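Tidying a sofa that isn't there

Lilian Magesa has spent most of a school year trying to clear a sofa. It is red, it seats nobody, and it lives inside a simulator. "I've never had to hoover it," she says. "That's the best I can say for it."

The robotics club she runs with Yeshi Demissie has 4 students and a project called Hureo: one arm, one sofa, a heap of clutter.

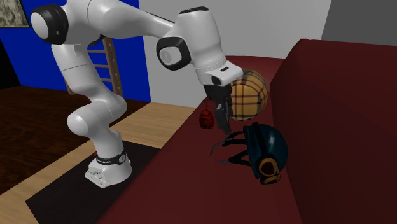
"We started in March with a list of rules," Magesa goes on. "The list was very good. The arm ignored it."

Demissie blames the grasping code — his, as it happens. The longest run of failures came to 200, and he printed the log. "It's on my fridge. My mum thinks it's a certificate."
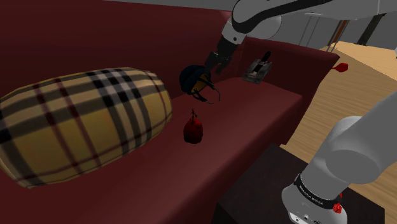

Will they enter the spring contest?

"We've put our names down," says Demissie. "Lilian filled in the form, so it's probably spelt right."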